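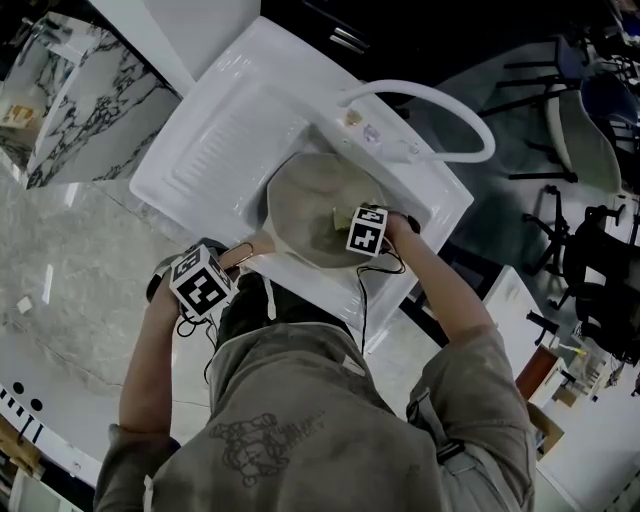 Can a machine do the washing-up yet? Some of it, slowly, and only if a person has set the job up first.

I mean pans. Plates are easy, the dishwasher sorted plates years ago. A pan is a two-handed job — one on the handle, the other inside with the sponge, pressing harder where it's stuck. How hard? You just know. Try writing that down for a motor.

Omar Fakhoury at Zivik reckons we're close. He showed me figures in September, 1,249 pans washed, 13 dropped. Sounds great. Then you ask what kind of pans and it's the same pan. Same sink too, same spot, same burnt porridge more or less. My kitchen isnt like that and neither is yours.

Yurani Marulanda runs the pot wash at a canteen in Andham, nearly 400 covers at lunch. She'd take a robot tomorrow, she says, if it could tell grease from a scratch. Fair test. I'd add handles, they're all differnt.

So, folding towels, maybe. Sweeping, yes, been done. Scrubbing a pan properly in a strange kitchen — not this year. I'd want to see it at Yurani's at half past two before I paid for one.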